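遠隔操作グローブ「Closteo」を職場で3か月使ってみて

評価:5点満点で3.5

返品検品の会社で現場の取りまとめをしています。会社の名前はDallsteadといって、生活雑貨の返品を受け取り、使えるものと使えないものに分けて箱に戻すのが仕事です。昨年から双腕ロボットに作業を覚えさせる取り組みが始まり、その操作用に導入したのがClosteoのグローブです。購入を考えている同業の方に向けて、使った感想と、職場がどう変わったかを書いておきます。技術者ではないので、内部の仕組みについては書けません。

まず製品について。手にはめて指を動かすと、ロボットの手が同じように動きます。うちでは操作担当がロボットのそばに座り、作業台を見ながら動かしています。別室からモニター越しに使う方法も説明書に載っていますが、試したのは二日だけで、物までの奥行きがつかみにくくてやめました。

装着は慣れれば一人でできます。最初に指を開く、握る、親指を曲げるという動作で調整をします。これを飛ばすと小指の動きがずれます。説明書には一度やれば当日は不要とありますが、昼休みに外したあとはやり直したほうがいいです。午後の最初の30分だけ失敗が多い時期があり、原因はこれでした。

サイズは二種類あります。手の小さいIrina Neaguさんは小さいほうでも指先が余り、薄い綿手袋を下に重ねています。汗をかく季節はこの綿手袋があったほうが全員にとって楽です。私は両方使いましたが、大きいほうは手首のベルトが長すぎて端が邪魔になります。

反応の速さには不満がありません。つかむ力の加減は難しいです。手元に返ってくる感触がほとんどないので、物に触れたかどうかは目で判断します。硬い物なら問題ありませんが、薄い紙箱は角をつぶします。テープのような平たく置かれた物は、上からつまむより縁に指をかけるほうがうまくいきます。食器は縁を持つと回ってしまうことがあり、底に指を入れる持ち方を練習しました。
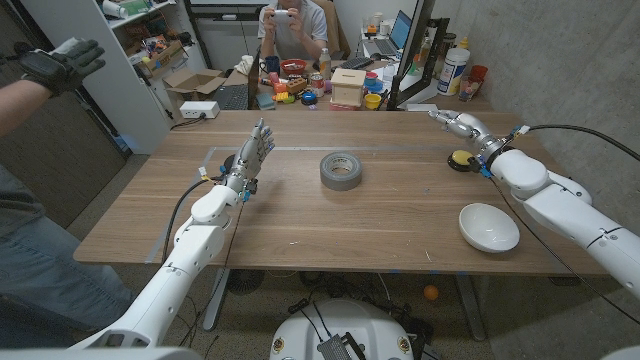
練習の量についても書いておきます。うちでは一つの動作につき100回を一区切りにしています。取る、持ち上げる、決めた位置に置く、手を戻す。三つ目の区切りに入るころには、ほとんどの人が考えずにできるようになりました。3か月で残した記録は全部で2,160回です。失敗した回も消さずに、失敗と印をつけて残します。この印つけが意外に手間で、付属ソフトの画面では一件ずつ開かないと変更できません。まとめて変更できるようにしてほしいと販売元のSerranoに伝えましたが、返事は「検討します」でした。

次に、働く側の変化です。

検品の人数は減っていません。導入の説明会で会社は、この一年は配置を減らさないと言い、いまのところ守られています。ただ、退職した一人の補充はありませんでした。これをどう受け取るかは人によって違います。Virgil Dinuさんは十年以上この仕事をしていて、自分の手の動きを機械に渡しているようで落ち着かないと、面談ではっきり言いました。私もそう感じる日があります。一方でFloarea Onuさんは腰を悪くして立ち仕事が難しくなっていたので、座ってできる操作担当になってから休みが減りました。本人は続けたいと言っています。

疲れ方も変わりました。立って箱を運んでいたころは足と腰、いまは肩と目です。腕を上げたまま待つ時間が長く、午後3時を過ぎると目に見えて動きが粗くなります。当初は二時間続けて操作する組み方でしたが、三週間で無理だとわかり、40分で交代する形にしました。交代の間は別の検品作業に入るか、記録の印つけをします。肘を置ける台を足してからは、肩の痛みを訴える人が減りました。Bosleyの机に付けるタイプの肘置きで、グローブの付属品ではありません。これは最初から一緒に買うことをすすめます。

もう一つ困ったのは、操作の仕事がうちの賃金表に載っていなかったことです。検品は件数で手当がつきますが、操作担当の日は件数が出ません。最初の月は操作に入った人ほど手当が下がりました。Rachid Shawkyさんが給与明細を持ってきて気づき、翌月から操作一日を検品195件分として計算するようになりました。下がった分もあとから払われています。機械を選ぶより先に、ここを決めておくべきでした。

ロボット自身に任せられる作業は、まだ多くありません。覚えさせた動作のうち、人がついていなくても続けられるのは、形のそろった小物を箱に移すものだけです。物の置き場所が大きく変わると止まります。止まったときに呼ばれるのは操作担当なので、月曜のように返品が多い日は、自分の作業を中断する回数が増えます。人手が浮いたという実感はありません。

よかった点は、反応が速いこと、調整が短く済むこと、立ち仕事が難しい人にも回せる仕事ができたこと。よくなかった点は、触った感じがわからないこと、サイズが足りないこと、記録ソフトが使いにくいことです。充電はほぼ一日もちますが、夕方に切れた日が二回ありました。予備の電池は別売りです。

買うかどうかで迷っている方には、貸出機で一週間、実際に作業する人にはめてもらうことをすすめます。うちは管理側だけが試して決めたので、サイズのことは届くまでわかりませんでした。貸出はSerranoの窓口で受け付けていて、送料はこちらの負担でした。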